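Part 4: Setting up your place settings

Right, so you've got Fletuvau open and your room drawn up from Part 3. Now for the fun bit - telling the planner what goes on the tables! I run a little supper club and I've set up more of these than I care to admit, so I'll give you the order I do it in.

1. Open the Settings Library and tap New Setting. Give it a name you'll recognise in February, when you've forgotten everything. Mine are called things like "Soup night" and "Long lunch".

2. Add your pieces from the catalogue. Plates first, then glasses, then cutlery. The planner stacks them in the order you enter them, and moving a plate under a fork afterwards is fiddly.

3. Choose a colour for each piece. There are 30 swatches, and you can mix your own if none of them is quite right (I always end up mixing my own greens).

4. Add your photos. Take one from over the table and one from down low, then tap Attach. You can have up to 11 per setting.
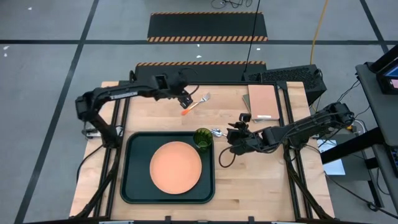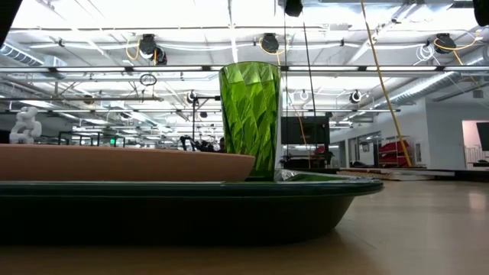

5. Set the width per guest. I use 53 cm, which is snug but friendly. Joelle Zein, who tested this guide for me, likes a lot more elbow room and went up from there, so suit yourself.

6. Tap Apply to Tables and pick which ones you want. If a table goes red, the settings don't fit. Drop a guest or go back to step 5.

Note: The planner saves your library to the tablet, and it only goes to your account once you tap Sync. I lost an entire Grundurthorpe wedding this way, seating plan and all, and had to redo it at 11 at night with a cold cup of tea. Please tap Sync.

Caution: Don't rename a setting while it's applied to a table. The table keeps the old name, your shopping list picks up both, and you'll find yourself ordering nearly 400 serviettes. If you've already done it, remove the setting from every table, rename it, then apply it again.

7. Print a test page before you do the lot. Choose A4 and turn off Fit to Page, or the widths come out wrong.

Place cards are in Part 5.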